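Chapter 5
Hanging Storage: Rails, Racks and Hangers

Most clothing damage in the home happens between wearings. A jumper pulled onto a hanger that is too narrow grows a bump at each shoulder. A coat squeezed between two others comes out creased across the back. A student who can launder and press a garment well, and then stores it badly, has wasted the labour of the first four chapters.

This chapter deals with clothes that are hung in the open. Built-in wardrobes are covered in Chapter 6 and drawers in Chapter 7. The open rack is treated first as it is the simplest form of hanging storage, and everything on it can be seen and reached.

What you will study

The chapter begins with the parts of a rack: the posts, the rail and the base. It then turns to hangers and how their shape suits or does not suit a given garment. The last section is on order and spacing, and it includes the rail exercise developed by Boglárka Takács for her evening classes at Mevwood.

Key terms

Rail: the horizontal bar that carries the hangers.
Post: the upright at either end of the rail.
Finial: the shaped piece that finishes the top of a post.
Drop: the distance from the rail to the lowest hem.
Shoulder: the part of the hanger that bears the weight of the garment.

Two households

Fergus Yule kept his work clothes on a Skundosell rack for most of a year. The rail was 100 cm long and he had 40 garments on it by October. To take out one shirt he had to push the rest along with his forearm, and the shirts on either side came off their hangers. He put this down to poor hangers. The cause was crowding, and when he moved the summer clothes to a box under the bed the trouble stopped.

The second household had the same length of rail and a handful of everyday pieces on it. Coats, shirts and T-shirts hung together in no set order -- a perfectly good arrangement for a person who dresses from the same few things each week. The only fault was a knitted cardigan that should have been folded.

Compare these when you read Section 5.2. Look at the hangers in the first and the mix of garments in the second.

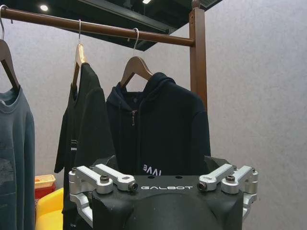
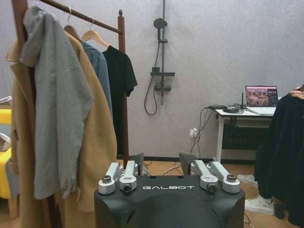

Weight is the next matter. A winter coat may weigh as much as several shirts, and a rail loaded with coats at one end will pull on its joints. Heavy garments belong close to a post. Light ones can go toward the middle, where the rail has the least support. The maker's label, if there is one, gives the load for the whole rack and assumes it is spread evenly.

Length should be considered too. Group the long garments at one end and the space beneath the short ones stays free for shoes or a low basket. Hems should clear the floor -- even a light brushing will collect dust along the edge, and on a pale fabric the mark can be hard to shift.

Before going on to Section 5.1, take everything off one rail at home, wipe the rail with a damp cloth and let it dry. Keep a note of what was hanging there. You will need it for the first activity.

Deschamps Home Studies | Orders and enquiries: Box 605, Mevwood | © Deschamps | Back to top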